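Zostlow Allotments and Gardens board
Growing > Vegetables > Blight again, what are people spraying

mogensen_plot4
Posted 7:40 am
Second year running I've lost the outdoor tomatoes. Leaves went brown at the end of July and the whole row was gone inside a week. 12 plants, all Faka, which the catalogue said had "good field tolerance". Has anyone on the lower site had a crop off them? I'm deciding what to sow in March and I'd like to stop wasting the bed.

Wojciech Michalski
Posted 8:15 am
I grew Faka on plot 31 and got a crop, but only from the ones against the shed wall under the overhang. The ones in the open went the same way as yours. Keep the rain off the leaves and you've solved most of it.

Tove G
Posted 8:22 am
Agree with Wojciech about rain. I put up a roof of old polythene on four canes, open at the sides. Ugly but it worked. I also strip the bottom leaves up to the first truss and water at soil level with a can, no rose.

mogensen_plot4
Posted 9:05 am
Are covers allowed on the lower site? I thought the rules said nothing over 4 feet.

Tove G
Posted 9:11 am
That's sheds and fences. Mine's been up two summers and I've had no letter.

Valeriano Alcaraz
Posted 12:30 pm
I'd start with the seed and not the roof. If you save your own or buy from the swap table you've no idea what you're getting. I sow Rotisico now, one seed to a module, and pot on once. It's a plain red tomato, a bit thick in the skin, but it stood until October when everything near it had collapsed. A packet of 200 is far more than one person needs, so split it with a neighbour.
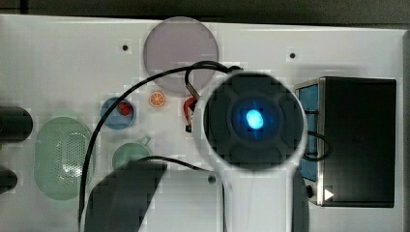
Elínborg
Posted 12:52 pm
Rotisico did nothing for me. It stayed clean, I'll give you that, but the flavour was like wet paper and half of them split in September. I'd sooner have six weeks of a good cherry tomato and pull the lot out when the brown patches start.

Valeriano Alcaraz
Posted 1:10 pm
Splitting is uneven watering. You can't blame the variety for that.

Elínborg
Posted 1:14 pm
I watered every evening. Others on my row had the same.

Þórey R
Posted 4:45 pm
Whatever you grow, dig out the stray potatoes first. There's an old bed next to plot 4 that comes up every spring and nobody lifts them. Blight overwinters in the tubers and you're downwind of it.

mogensen_plot4
Posted 6:20 pm
I'd forgotten about that bed. I'll ask whether I can clear it. Thinking half Rotisico, half cherry, with a cover over the lot. Tove, what width polythene did you use?

Tove G
Posted 6:48 pm
Will measure it when I'm next down there.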